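Distside Pantry Refit: Progress Report to the Madel Fund
July 2024

The work covered by this report is the move from mixed packaging to reusable screw-top jars for dry goods, with a strip of red tape on the lid of each jar that still has to be checked. 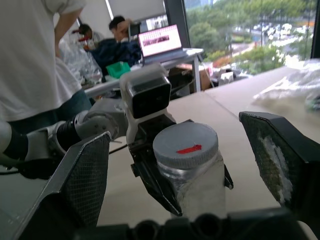

Jars and lids

We ordered 100 plastic jars with gray ribbed lids from Cernine in March. Of these, 80 are filled and on the shelves. The other 20 are still waiting for contents. Five lids did not close properly and were sent back, and replacements have arrived at no cost to the grant.

Marking

Red tape on the lid means the contents have not been checked against the stock sheet. Once a jar is checked, the tape comes off and a printed label goes on the side. We tried writing on the lids first, but the ribbing made it hard to read. Tape is cheaper and comes away cleanly.

Sorting table

All checking is now done at the light-colored table instead of at the shelves. It takes up space we used for deliveries, so those now come in through the Min entrance.

Spending

Jars and lids came in under budget. Labels went over, as the first batch peeled and had to be reordered. We ask to move the balance from the first line to the second.

Next period

Fill the remaining jars, finish the stock sheet, and put up 2 more shelves on the back wall.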